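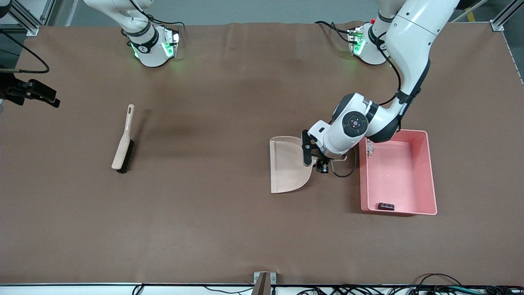
Progress report to Celtwood
Workroom cleaning and fabric waste project, Stitex
11th March

1. Where we are

The grant from Celtwood was 2000 for cleaning equipment, paper covering for the tables and staff time to set up a new routine. We have spent 986. The rest is committed to storage and a second round of supplies, which are described under section 5.

The project has been running for 7 weeks. All sewing and cutting tables are now on the new routine. The packing room started later than planned and is still catching up.

2. Tables

The cutting tables used to be bare and were wiped down with a damp cloth at the end of each shift. Thread ends and lint stuck to the wet surface and came back on the next batch of fabric. We now cover the long tables with smooth brown paper, pulled tight and fixed at the ends, and sweep it dry. The paper shows up dark scraps less well than we had hoped, but pale lint and chalk dust are easy to see on it.

One covering lasts longer than the supplier told us it would. We had budgeted for a change every week and most tables are going close to two. Tables near the steam presses are the exception. The paper ripples there and has to be replaced early.

Pins are still a problem. They catch in the paper and tear it. We have asked the cutters to use weights where they can.

3. Brushes, dustpans and bins

Each table has a hand brush, a dustpan and a small open bin. We tried two kinds of brush. The soft white one left lint behind and has been withdrawn. The one we kept has dense black bristles and a long beige handle with a slot at the end for hanging. It picks up thread well and the handle is long enough to reach the middle of the table from one side.

The dustpans are plastic, in a pale peach color, with a wide lip. The lip matters more than we expected. On the first type we bought, the front edge was slightly raised and fine dust went under it and stayed on the paper. The current type lies flatter and most of the dust goes in on the first pass. We ordered these from Mornunar. The delivery was short and the missing pieces came nine days later, which is the main cause of the delay in the packing room.

The bins are pink plastic, rectangular and open at the top. They are meant to stay on the table during the shift and be emptied at the end. They are for small items only, such as offcuts, broken needles in their card sleeves, empty bobbins and tags. Large scraps go straight into the sacks on the floor. Some tables were putting everything in the bin in the first two weeks and it filled up before noon. A short talk at the start of each shift fixed this on most tables.

Staff have asked whether the bins could have lids. We do not plan to buy lids. Bins with lids were in use here some years ago and the lids were left off and lost.

4. Time spent on cleaning

Before the project, closing down a table took 45 minutes, counting the wiping, the drying and the trip to the main waste area. We said in the application that we would cut this in half. On the cutting tables we are there. On the sewing tables we are not. The machines have to be moved to get at the lint behind them, and the new equipment makes no difference to that part of the job.

We have started asking the sewing staff to sweep once in the middle of the shift as well as at the end. It is too early to give a result. There were some complaints about it in the first week, mainly from people on piece rates, and we have agreed to count the time as paid cleaning time.

5. Work still to do

Hanging storage. The brushes and dustpans are being left on the tables overnight, or in the bins, and two brushes have already lost their shape from being stored on their bristles. We want a rail on the wall beside each row of tables. Tomić has quoted for making and fitting the rails and we have accepted the quote. The work will be done on a closed day.

Replacement supplies. We will place one more order for brown paper and a small order of brushes. We do not need more dustpans or bins.

Sorting. Offcuts above hand size are already kept apart for the rag collection. The application also mentioned sorting small scraps by fiber. We tried it on one table and gave it up. It took too long and the collector does not ask for it. We would like to drop this item and put the money toward the rails, and need your agreement in writing before we do so.

6. Changes to the budget

The paper came in under budget. The brushes came in over, as we had to buy the second kind after withdrawing the first. The two roughly cancel out. Staff time is in line with the plan. Receipts are attached in the order they appear in the spending table, with the Mornunar credit note at the back.

The next report will cover the rails, the packing room and the mid-shift sweep.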